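Makora progress report, fall period
Written up December 30, 2021, for the Papadopoulos Fund
From: the Makora project lead, Tuvton

Hi all,

You asked for this one to be mostly about the open day, so it mostly is. The budget note and the to-do list are at the bottom. I've kept the technical stuff short (it's all in the repository notes if anyone wants a long evening of it) and I've tried to put in the parts that went badly along with the parts that went well.

## Where we were going into it

Last time I wrote, Makora could run a simulated arm over a simulated table and we had a grasping routine that worked on boxes and cans. Boxes and cans are easy. Over the summer we moved on to cluttered tables with odd household things on them, and that ate a lot more time than I'd told you it would. Sorry about that. The slow part was the contact settings. For most of August small objects would slide off sideways the second a finger touched them, as if the table had been buttered.

The new simulator license from Clomel came through right before the open day and fixed a good half of it. It also broke our save files! We spent two evenings converting them, and I'd like those evenings back, but everything loads now and the lighting looks a great deal better than it used to.

By the time we opened the doors in September we had 1,054 complete practice runs logged on cluttered tables. I'm using "complete" to mean the run went from start to finish without the software crashing. It says nothing about whether the arm got what it was after. I know that distinction got muddled in the last report and I want it clear this time.

## The open day itself

We held it at the Tuvton building, in the long room on the ground floor, and we gave out all 200 tickets. I was pretty nervous about that number. The room holds it on paper, but on paper there aren't any strollers.

We split the room into four stations:

- **Welcome table.** Sign-in, stickers, and a short loop of clips playing on a monitor.
- **Drive it yourself.** Visitors got a game controller and moved the simulated gripper around with it. Longest line of the day by far.
- **Watch it try.** The big screen, with the routine running on its own and one of us talking over it.
- **Ask us anything.** Two chairs, a whiteboard, and a lot of questions about whether robots will fold laundry.

The drive-it-yourself station was the star, and I'd build the whole next one around it. Kids picked up the controls in no time. Adults mostly apologized to the screen. The best moment for me was a girl who ignored the objects completely and spent her whole turn seeing how slowly she could lower the fingers without touching the table. She was really good at it, and she noticed that the gripper drifts a little to one side when you hold it still. She was right! It's a rounding problem in the controller code and it's been there since spring. We fixed it the following week.

The watch-it-try station was harder to get right. In the first session I talked too much about how the thing plans its path, and I could feel people leaving. For the second session we changed it around. We put a fresh table up on the screen, asked the crowd which object they thought the arm would have trouble with, and then let it run. Much better. People stayed, they argued with each other, and they cheered for it, which is a strange thing to hear a room do for a piece of software.

We also had one proper failure, and you should hear it from me. Halfway through the afternoon the big screen machine locked up and stayed locked up. It was the save file problem again, in one scene we'd forgotten to convert. It took us most of a session to get back. The person on the microphone filled the gap by having the audience act out a gripper with their hands and try to pick up pens. I'd love to claim that was planned. It got more nice comments on the feedback cards than anything we did plan, so it's going in the program for next time.

## What people asked

I kept a notepad in my back pocket and wrote down questions as they came up. A few that kept coming back, and what we said:

**Why use a simulated table at all?** We can reset it in a second, try the same reach over and over, and drop things all day without sweeping up. The plan has always been to move to a real arm later on, and that's still the plan.

**Does it know what the things are?** No. Makora works from shapes and where they sit. It has no idea that a phone is a phone. Several people were let down by this answer, and one man seemed relieved.

**Can it feel what it's holding?** Sort of. It gets a contact signal from the fingers and that's all. Telling a light squeeze from a firm one is on the list for next year.

**Who picks what goes on the table?** We do, from a library of models, and then the positions are shuffled. We got plenty of suggestions for new ones. A cheese grater came up more than once and I think it would be horrible, so we're going to try it.

I'd like to turn these into a one-page handout. It would have saved our voices.

## The cluttered table

The setup we leaned on most for the big screen was what we've all started calling the sewing table. It's a plain white table with an antique sewing machine at one end, an oval dish tucked in behind it, and then a bunch of smaller flat things spread out toward the other end: a spiral notepad, a phone, a little red piece, a skinny golden stick.

It's a mean table, and that's why I like it. The sewing machine is the biggest thing there and it's all wheels and knobs and rods, so any path that swings low on that side is asking for trouble. The dish is worse, with the machine leaning over part of it. Meanwhile the stick is so thin that the old contact settings used to lose track of it. The red piece is our usual first target. It has open tabletop on every side, so if the routine misses that one, I know the trouble is in the basics and I don't have to go hunting through the obstacle code.

When we asked the crowd to guess the hardest object, nearly everyone shouted for the sewing machine. Fair enough, but we never ask the arm to lift it. It's there to be in the way. My own vote is the phone. It lies so flat that the fingers have hardly anything to get hold of, and I don't have a good answer for it yet. One visitor suggested dragging it to the edge of the table first and taking it from there, the way you'd pick up a playing card. We've started sketching that out and I'm kind of annoyed we hadn't thought of it.

We flipped between a wide view and a close one with the gripper large in the foreground. I'd had doubts about the close view. It's dark, it's tilted, and you lose most of the table. But people leaned in for it, especially the ones who had just come off the controller, and we ended up going back to it more than I'd meant to.
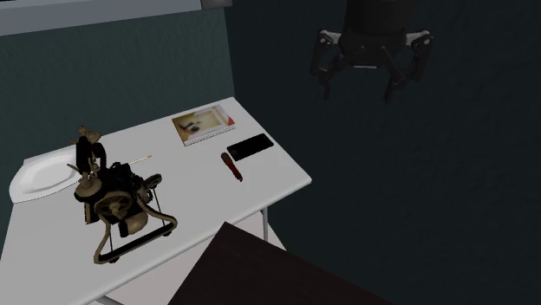
The gripper up close: 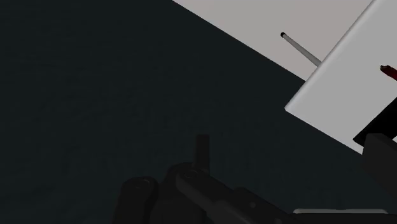

## Money

Short section, good news. The open day cost $1,381 all in. That covers the monitor rental, the extra controllers, printing, snacks, and the cleaning charge for the room. It came in under what we'd set aside, and I'd like to ask if the remainder can roll over into the spring. If the answer's no that's fine, just let me know soon so I can close out the line.

The controllers are ours to keep, by the way. They're already in daily use, so I'm not counting them as a one-day expense in my head even if the spreadsheet does.

## What's next

- Convert the last of the old save files and delete the originals, so that what happened on the big screen can't happen again.
- Try the drag-to-the-edge idea for the phone and other flat things.
- Add a low-light setting we can switch on for the close view. It was hard to read from the back rows.
- Write the handout.
- Cheese grater.
- Start pricing a real arm. I've got two quotes coming and I'd rather wait and show them to you side by side than send one now.

I also want to change how we score the runs. At the moment a run is either a grasp or a miss, and that hides a lot. An arm that gets its fingers around the red piece and then lets it slip is in a very different place from one that closes on thin air, and I'd like the next report to show you the two separately. It means going back through the logs from this fall. I've started, and it's slow going, and I'd guess it'll take me through January.

One request before I sign off. A few of you said you'd have liked to come in September and heard about the date too late. That's on me. We're looking at another one in late spring, same building, and I'll send dates as soon as the room is confirmed. If you want a turn on the controller before the line forms, come during setup. We'll be in from early morning, and there'll be coffee.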